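十二月になると、いつも眠りについて考え直すことになる。考え直すだけで、眠れるようにはならない。

今年は早寝をすると宣言した。夜の11時には布団に入る。妻は「去年も聞いた」と言い、娘は宣言そのものを聞いていなかった。こちらは真剣で、図書館でシモーヌ・ギマランイスという人の睡眠本まで借りてきた。Simone Guimarães と原綴りで書くと急に効きそうな気がするが、中身は「寝る前に悩みごとを紙に書け」である。書いてみたら27個あった。書いているうちに日付が変わった。

次に枕を替えた。駅前の寝具店キンタナで、店員さんに首の後ろを測られ、「お客様は少し前に出ていますね」と言われた。何が、とは聞けなかった。勧められたのはメルナッハという名前の枕で、寝心地は悪くない。ただ高さ調整用の中袋が2つ付いてきて、抜くか入れるかを毎晩迷う。悩みごとの一覧に書き足した。

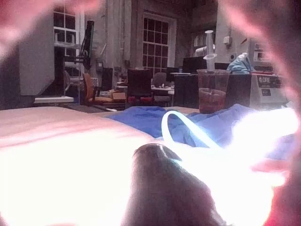 早寝の最大の敵は、やはり明かりだと思う。本にも、夜は照明を落とせと書いてある。強い光というのは乱暴なもので、淡いピンクの面も下のほうは真っ白に飛んで、細かいところは何も残らない。寝る前の私の頭も似たようなもので、洗面所の蛍光灯を浴びたとたん、せっかく育てた眠気がきれいに消える。そこで歯磨きは暗がりですることにした。三日目に洗顔料で磨いた。味は思ったほど悪くなかったが、勧めはしない。

肝心の成果だが、布団には11時に入れるようになった。入って、天井を見て、35分ほどしてから台所へ行き、残りものの煮物を立ったまま食べる。以前は1時過ぎまで起きていて煮物には手を出さなかったので、健康面の収支はよくわからない。娘には「早寝じゃなくて早横になりだね」と言われた。語呂は悪いが正確だ。

本の返却期限が迫っている。最後の章は「昼寝について」で、そこだけまだ読んでいない。昨日の昼過ぎにソファで開いたら、二行目あたりで眠ってしまった。起きたら夕方で、煮物はもう娘が食べていた。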